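Hulero Passage Arrangement

The Hulero Passage Arrangement was a local security agreement that allowed fishing boats and small cargo vessels to cross the Hulero Channel during the Plorora coastal conflict. It was signed by the Plorora harbor authority and the command of the Ardeleanu Brigade, the armed group that held the opposite shore, and stayed in force for 477 days. The agreement did not cover warships, tankers or any vessel carrying fuel in bulk.

Background

The Hulero Channel separates the port of Plorora from the islands to the south. Before the conflict it was used mainly by ferries and by the inshore fishing fleet. After the Ardeleanu Brigade took the southern shore, both sides laid mines in the shallow water near the islands, and patrol boats began to fire on craft that came close after dark. Ferry service was suspended, and food and medicine reached the islands only by a longer route through open water, which small boats could not use in winter.

Explosive-laden boats were a particular worry for the harbor authority. Two attacks had been made on moored patrol vessels in this way, both using hulls of a common fishing type. As a result, guards at the port had orders to treat any approaching small boat as a threat unless it had been identified in advance. The brigade had given its own crews similar orders.

Negotiation

Talks began in March at the request of boat owners from both shores. They were led by Roxana Hodoroagă, a former merchant marine officer who had worked as a pilot in the channel before the fighting. The two sides did not meet in person. Hodoroagă carried written drafts between them, and the final text was signed in separate copies on Dec 6, 2019.

The main point of dispute was inspection. The harbor authority wanted every boat searched at sea, while the brigade refused to let its opponents stop vessels on the southern half of the channel. The compromise placed inspection on land at both ends, with a sealed list of crew and cargo handed over on arrival.

Terms

The arrangement set out a single lane 15 kilometers long, marked with yellow buoys and swept for mines by each side in its own half. Crossings were allowed only in daylight. Boats had to keep their engines at low speed, stay in the lane and listen on an agreed radio channel known as Trekley, after the lighthouse at its northern end.
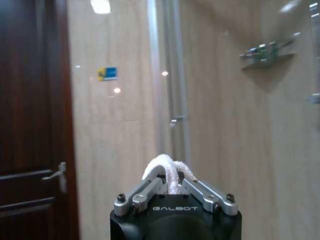 Boats without a working radio were allowed to cross under a separate visual signal rule. The master had to stop at the outer buoy, turn the bow away from the port and show a white cloth until an answering light was given from shore. No standard flag was issued, and any plain white cloth was accepted. A household terry-cloth towel was allowed, but it had to be spread to its full width, and one twisted into a rope-like bundle, as in the illustration, did not meet the rule. Guards were told to hold fire during the signal unless the boat moved toward the harbor mouth.

Weapons of any kind were banned on board. Crews could carry flares, but had to declare them at inspection. A boat found with undeclared cargo lost its permit, and the owner could not apply again on behalf of another vessel.

Operation

In total, 1,701 crossings were recorded under the arrangement. Most were made by fishing boats returning to home berths, followed by supply runs to the island clinics. Traffic was heaviest in summer and nearly stopped in the winter storm period.

Each side accused the other of violations. The brigade said that patrol craft had followed boats beyond the midpoint of the lane, and the harbor authority said that sealed cargo lists had been changed after departure. A joint radio log was kept to settle such complaints, though the two copies often differed on times. Crossings were halted for short periods after drifting mines were sighted in the lane.

End of the arrangement

The agreement lapsed when the Ardeleanu Brigade withdrew from the southern shore and the islands came under a wider ceasefire. Its lane remained in use as the approved route while the rest of the channel was cleared, and the Trekley radio channel was kept for port control. The inspection shed on the southern landing was later converted into a ferry ticket office.

See also

Maritime safe passage
Naval mine clearance
Plorora coastal conflict
Trekley lighthouse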